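Volunteers wanted for our sleep and shoulder pain study

Hi! I'm Maricruz Meléndez, the study coordinator at the Granden Pain Clinic, and I'm looking for people whose shoulders keep them up at night. If you've been waking up sore at least three nights a week since September (or longer, you poor thing), I'd love to hear from you.

We want to find out if a short set of evening stretches helps people sleep better. You'd be put into one of two groups by chance – one does the stretches, the other carries on with their usual routine and gets the full program free at the end. No drugs, no needles, and you keep seeing your own doctor the whole time.

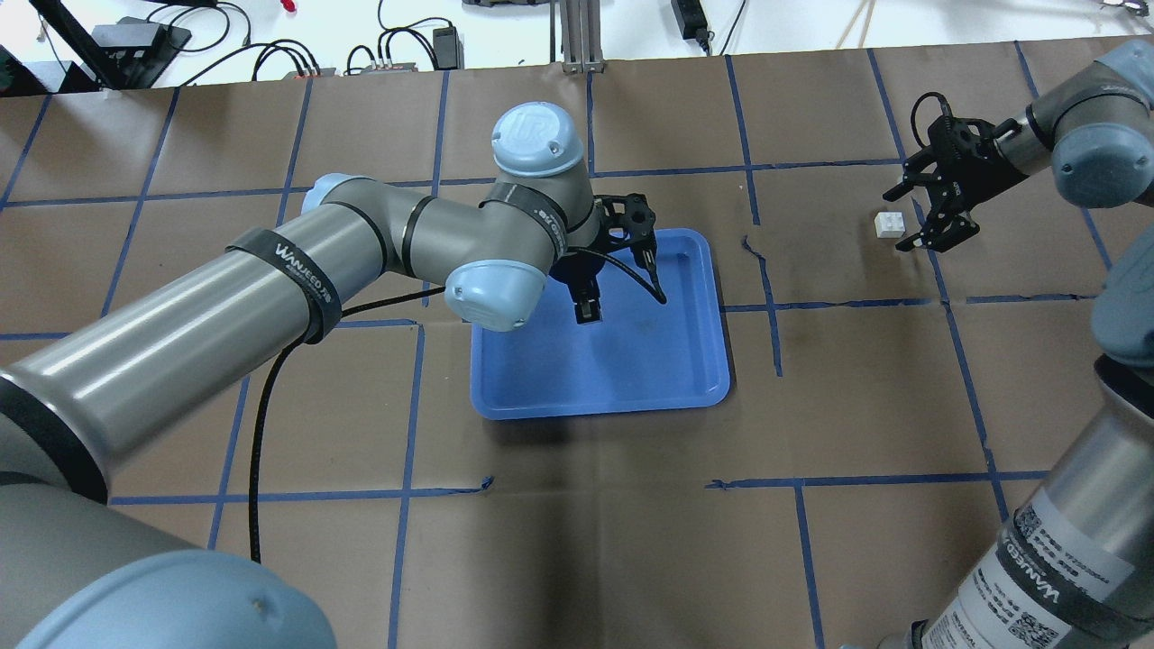 You can join if you're between 34 and 60, can get to our Droltwood office twice, and haven't had shoulder surgery in the past year. Please don't sign up if you work overnight shifts or are already in another sleep study. Not sure if you fit? Ask me anyway, I don't mind at all!

Each visit takes a little under an hour. In between, you'll fill out a sleep diary every morning for six weeks, on paper or on your phone. You'll get $50 per visit, plus free parking in the lot behind the building.

Dr. Mingxuan Long is leading the study, and you're welcome to talk to him before you decide. You can also drop out whenever you like and it won't change your care here.

Call the front desk at extension 254 and ask for me, or stop by and pick up the consent form to read at home. Sign-up closes 10/22/22.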